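Neue Sortierstrecke bei Starkside: Aus der Wanne ins richtige Fach

Im Werk von Starkside hat im April die neue Kommissionierung für Rechteckstäbe den Betrieb aufgenommen, und die Freude in der Halle ist groß! Die kurzen Stäbe gehen von dort an Werkstätten und Schulen, die sie im Unterricht und für den Modellbau verwenden. 33 Standardlängen gehören zum Sortiment, dazu kommen Sonderzuschnitte auf Bestellung.

Bisher lagerten die Stäbe in flachen Kartons, die Bestellungen wurden am Packtisch zusammengestellt. Jetzt stehen große graue Metallwannen mit schrägen Wänden bereit, in denen auch gemischte Chargen Platz finden. "Wir haben lange über die Behälter gesprochen, länger als über alles andere", erzählt Asabe Effiong aus der Arbeitsvorbereitung. "Blech hält einfach etwas aus - und wenn es zerkratzt, stört das keinen Stab."

Besonders gelungen ist die Farbordnung. Rotbraun steht für die Grundserie Trirura, Dunkelgrün für die Serie Babalola, die sich im Querschnitt leicht unterscheidet. Nelu Ardeleanu, der die Farben mit ausgesucht hat, schwärmt von dem Grün: Es sei auch bei schwachem Hallenlicht gut vom Rotbraun zu trennen, und schön sei es außerdem. Am ersten Tag verließen 874 Stäbe die Strecke, inzwischen liegt das Tagesziel bei 2000. Geliefert wird in Packungen, die größte fasst 230 Stück.

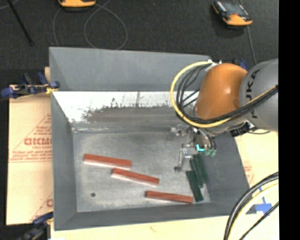
Müssen die Stäbe nach Farben getrennt bestellt werden? Gemischte Bestellungen sind möglich, die Serien werden dann in einer Sendung verschickt und auf dem Lieferschein einzeln aufgeführt.

Für den Herbst plant Starkside bereits eine dritte Serie unter dem Namen Udon. Welche Farbe sie bekommt, steht noch nicht fest - Vorschläge aus der Belegschaft hängen am Brett neben dem Versandbüro, und es werden täglich mehr. Fatima Obi nimmt dort auch Anmeldungen für die Werksführungen entgegen. Treffpunkt ist jeweils um 14 Uhr am Haupteingang, festes Schuhwerk ist Pflicht.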